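About Ritutus

Ritutus makes image viewing software for websites. Our main product, Zunder, cuts a large picture into small tiles and sends the browser only the tiles needed for the part on screen. A visitor can zoom into a scanned map or a product photo without downloading the whole file.

What we make

Zunder Viewer runs in any current browser and needs no plug-in. It accepts TIFF, PNG and JPEG files of up to 10 gigabytes. Zoom is by mouse wheel, pinch or keyboard.

Killine is the command line tool that prepares the tiles. It can be run by hand or called from a script, and it keeps embedded colour profiles unless told to strip them.

Who uses it

The viewer is in use on 2,477 websites, mostly map libraries, auction houses and parts suppliers. The menus have been translated into 61 languages. Translations are kept in plain text files and corrections can be sent by email.

Where we are

Our office is on the second floor of MacLeod House, Unit 102. Deliveries go to the rear entrance before 4 pm.

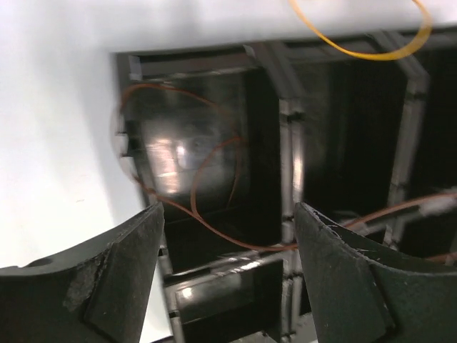 Support and licences

Licences are sold per domain and renewed each June. Support is by email and is included in the price. Schools and public archives may use the viewer free of charge, but must apply for a key.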